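May, workshop notebook, glue and moisture

Morning, kettle on, and I am still not convinced by the Prasto claim that their new wood glue "sets in any humidity". The sheet that came with the tub gives a clamp time and no conditions. No temperature, no moisture content for the timber, nothing on how the joint was cut. A clamp time without those is a guess with a logo on it.

Ran the first lot of offcuts anyway. Tassie oak, edge to edge, hand planed, two joints from each board so that the same grain goes to the old glue and the new. Offcuts had been sitting on the rack over summer. The pin meter read 14 per cent on most of them, but I don't trust that meter either. Pushed the pins in a thumb's width further along the same board and it gave me a different answer. Need to do an oven-dry check before anyone quotes that number back at me.

Clamped at 2 and left overnight. I know the label says you can pull the clamps much sooner. I'll do a short clamp batch as well, but I want one set where nobody can say I rushed it.

Breaks so far: the old glue failed in the wood, long splinters on both faces, as you'd hope. The Prasto joints were a mixed lot. A couple let go along the glue line with hardly a fibre pulled. The rest were fine, and I mean properly fine, as good as the old stuff. That's what bothers me. If it was plain bad I could write it off and go home. Patchy results usually mean I did something patchy.

Possible causes, in no order:
planer blade was due for a sharpen and may have burnished some of the edges
spread by finger on the first few, brush on the others, and I didn't mark which
tub wasn't stirred, and there was a thin layer of clear stuff on top when I opened it
the boards themselves

The finger and brush business is my fault. Brush only from now on, and pencil the batch on the end grain before the glue goes anywhere near it.

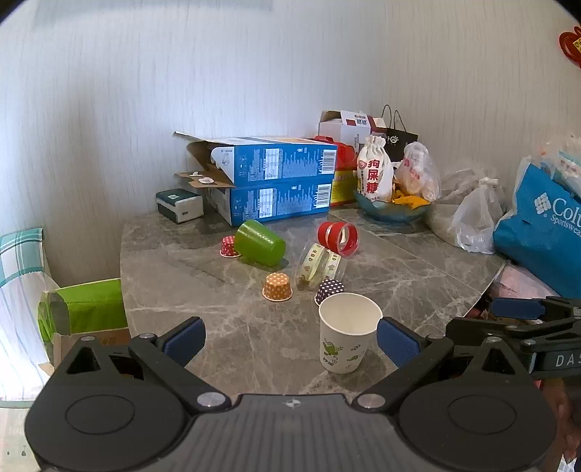 Dirceu Lopes

Rang Rirkon, who sell us the tubs, to ask for the batch date. They read me the same sheet I already have. The bloke was friendly and told me one of their customers, Plurkar, has glued 128 bench tops with it and never had one come back. Fine, but how old are the tops, and would Plurkar hear about it if a joint opened up? People don't post a bench top back. They put a bit of filler in the crack and swear at it. I asked if he had any broken test pieces, or even photos of them. He said he'd look.

Isah have sent a sample of theirs too. Same promises, different tub. It goes on the shelf until I've sorted out my own mess, because three glues and a blunt blade will teach me nothing.

Afternoon. Sharpened the blade and redid four of the boards that failed. Fresh edge, brush, stirred the tub until my wrist ached. Into the clamps. I tried to keep the pressure even, but with these bar clamps "even" means I turned each handle until it felt like the last one. Could borrow a torque wrench and make up a socket for it. Put that on the list.

Squeeze-out looked better this time – small regular beads all along, where the first batch had dry stretches. That makes me think starved joints, so my spreading and not the glue. I'd rather not decide before I've broken them.

About the humidity claim, which was the whole point. The hygrometer by the door has said 47 for as long as I can remember, rain or shine, so I tapped it and it dropped. Have moved it to the drawer. Without a working one I can't test "any humidity", only "whatever it was in the shed". Wet towel in a sealed tub for a day is the old way of checking a hygrometer's top end. There's also the salt one, damp table salt in a small container in a zip bag, should settle at 75 per cent. Do the salt one on the new unit before I believe a word from it.

Still to do:
oven-dry check on three offcuts, weigh before and after
break the four redone joints, same jig, same lever length
short clamp batch at the time on the label
write the glue, the spread and the clamp time on every piece, no exceptions
chase Rirkon for the batch date again

If anyone else uses the Prasto tub in the meantime, please stir it, and please don't use it on the library shelves. Old glue for paid work until this is settled. And whoever has the fine-tooth dovetail saw, I need it to cut the test pieces to width.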